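Setting up a sorting table beside a flat belt

Posted by Rizwan Bhuiyan, 2021-07-03

A sorting table works best when the belt, the tabletop and the bins are set up together. I redid the small-parts table at Dirkham in June and wrote down the order I did it in. Plan on 40 minutes if the belt is already in place and level.

What you need
A table with a smooth, wipeable top
A rectangular plastic bin for each kind of item
Mild dish soap, warm water and two lint-free cloths
A level and a tape measure
Masking tape and a marker

1. Switch the belt off and unplug it. Clear everything off the tabletop, including the bins.

2. Wipe the belt with a damp cloth and a little soap, then again with plain water. Move the belt along by hand to reach the part underneath. Let it dry fully before anything goes on it. Do not use solvent cleaners unless the belt maker lists them as safe.

3. Run a dry cloth along the side rail. Grit collects where the rail meets the belt, and a soft brush gets it out. Check that the rail doesn't rub on the belt at any point.

4. Set the table against the rail and level it in both directions. A small gap is fine for large items. For washers, caps and the like, close it with tape.

5. Place the first bin where you can reach it without leaning. I keep mine 30 cm from the rail, which leaves room to set down an item that needs a second look. A bin in a color that contrasts with the parts makes leftovers easy to spot.

6. Mark the bin's outline on the table with masking tape. When it goes back after emptying, it goes in the same spot.

7. Look at the light. Shiny belts throw a glare, and small clear parts disappear in it. Move the lamp to one side or pull a curtain until you can read a label on the belt from where you work.

8. Plug the belt in and run it at its slowest speed with 70 mixed items. If you have to rush – or if items start to bunch up – put fewer on at a time before you touch the speed.

Empty the bin when it is two-thirds full. Shiyu Fang, who sorts here most mornings, empties hers at half because the parts are heavy, and that works too.
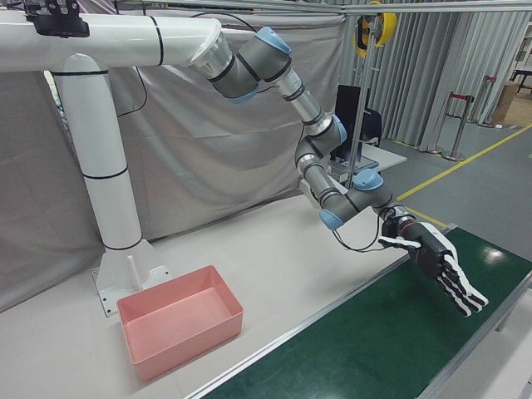 How often should the belt be washed?

Once a week is enough for clean, dry parts. Wash it daily if the items are dusty or oily, and wipe up any spill before you restart it.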